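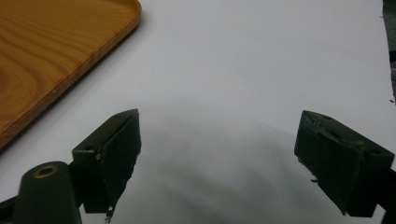
Issue 54, page 7

I've been through so many serving trays that my sister-in-law has stopped asking what I want for my birthday, so take it from me: the Kendora is a good one! I bought mine in March, mostly for breakfast in bed (mine, never anybody else's), and it has gone up and down our stairs every day from then on.

It's wooden, with rounded corners, and it holds two mugs and a teapot without any sliding about. My old Sandum was prettier, I'll admit, but the handles pinched and the finish went cloudy after 3 months. I wipe the Kendora with a damp cloth, rub in a little oil when I remember, and so far no rings.

Gripes? It's heavy once it's loaded, and it won't fit in my narrow cupboard, so it lives on the table. The felt pads also came in a separate bag with the world's weakest glue. I used my own.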